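Udarik Two-Arm Workstation
Set-Up Guide, Section 2: Planning Your Budget and Your Bench

Please read this section before you send in your order form. We know it is tempting to skip straight to the unboxing pages, and we would love for you to get there soon, but an hour with a pencil and a tape measure now will save you a good deal of shipping back and forth later on.

2.1 Decide on the work first

1. Write down one job you want the arms to do in the first month. Keep it small. Picking up a drink bottle by the neck is a fine first job, and so is moving a bowl from one side of the table to the other.

2. List every object that job needs, and then list what will be sharing the table with it. A drinks set-up, for instance, might bring in a bottle rack, a cutting board, a tray and plate, some fruit, a bowl and a folded cloth. It adds up faster than you would think!

3. Mark each object as "handled" or "only present." Handled objects should be bought in multiples, and we suggest 2 spares of anything a gripper will close on. Objects that are only present can come out of your own kitchen cupboard.

Note: Try to buy your spares all at once and from the same shelf. Makers change their labels and bottle shapes from time to time, and you will be happier if your tenth bottle matches your first.

2.2 Plan the table

4. Measure the table you mean to use. The Utunska bench in our catalog is 73 inches wide and comes with the mounting holes already drilled. You are very welcome to use a table of your own, so long as it does not rock and you are willing to drill it.

5. Lay your objects out by hand before anything is bolted down. Keep the middle clear for the object being handled, and let everything else live out toward the edges.

6. Sit or stand where you expect to work and see whether you can reach every object comfortably. You will be putting things back in their places many times a day, and your shoulders will have opinions by late afternoon.
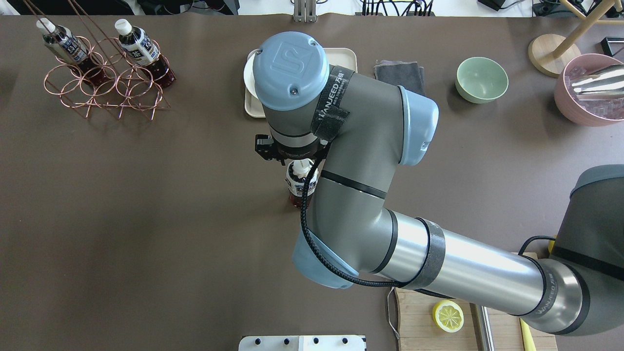
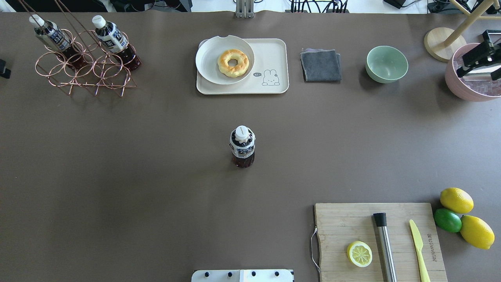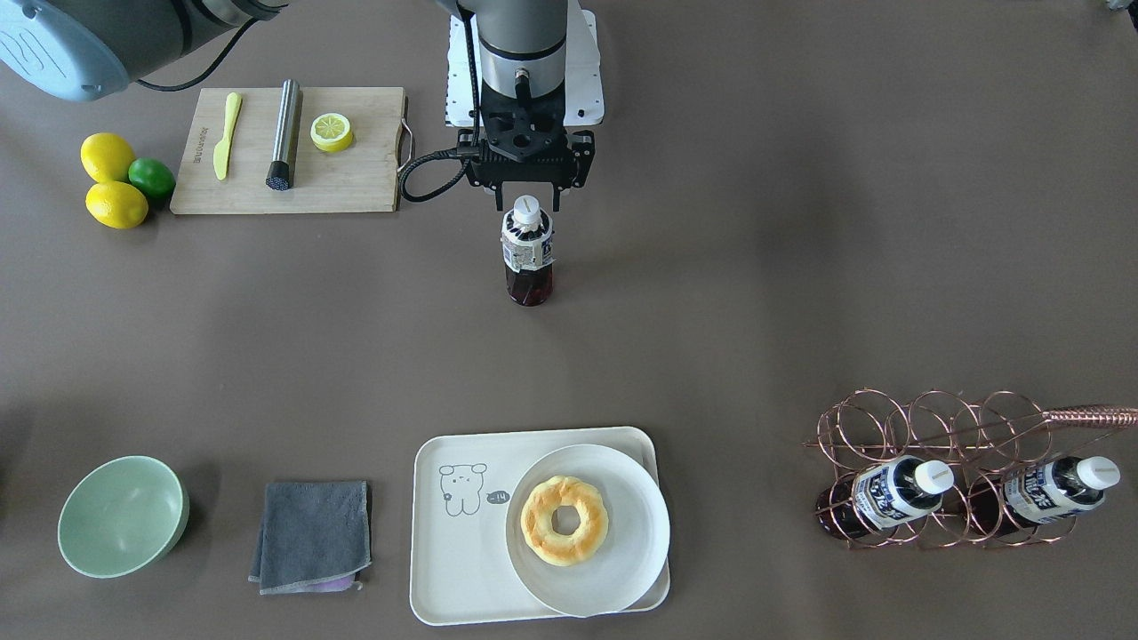

Drinks layout on a brown-toned tabletop, with bottle rack, cutting board, tray and plate.

7. Choose a table surface with a dull finish if you have the choice. Shiny tops throw reflections from ceiling lights, and buying a new top later is a cost that people seldom plan for.

Caution: Leave slack in every cable along the arm, and measure cable lengths with the arm stretched out as far as your job calls for. A cable bought too short will pull at its plug.

2.3 Work out the money

8. Set aside 62 percent of your budget for the arms, grippers and mounting parts. This is the figure we use when customers call us for help with a plan, and it suits most small rooms.

9. Set aside 20 percent for the table, lighting, cameras and cable runs. If you already own a sturdy table, put what you save toward better lighting — you will be glad of it on gray mornings.

10. Keep the rest for objects, spare gripper fingers, straps, cleaning supplies and the odds and ends that come up once you get going. Please do not spend this portion on day one.

Note: The Bisgaard finger set and the Nutance finger set are priced differently and do not share screws. Pick one and stay with it for both arms. If you are torn between them, order a single pair of each and try them on your own objects before buying spares.

Caution: Food and drink near powered equipment need a little thought. Keep bottle caps screwed on tight during practice, place bowls of ice well away from plugs, and add a drip mat to your order if open liquids are part of your plan. Spill damage is not covered under the standard warranty.

2.4 Before you order

11. Check that the doorway, the elevator and any tight corners will take the bench crate. It does not come apart.

12. Ask whoever looks after your building about the outlets nearest the table. Each arm wants its own.

13. Fill in the planning sheet at the back of this guide and send it along with your order form. Orders that reach us by the end of September ship with the current mounting plates; later ones will have the new plates, and the hole pattern for those is given in Section 3.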